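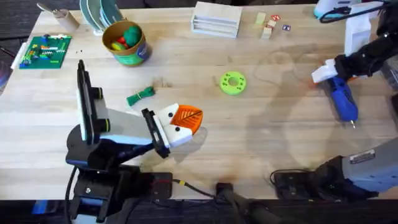 Gorkero arm kit: our club's review

The Erkus robotics club has used two of these arms since July. Assembly took us five sessions. The gripper holds small, awkward things well, including a toy leaf between its fingertips. Cables are the weak point, as they are long and get in the way. The manual is thin on calibration.
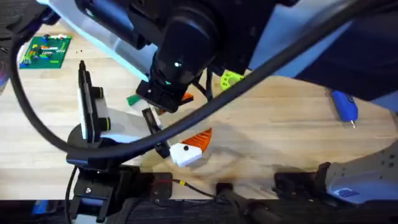 Gripper over the club table, with the cable looping past the arm.

Good value for a club. Four stars.

Nicanor Ulloa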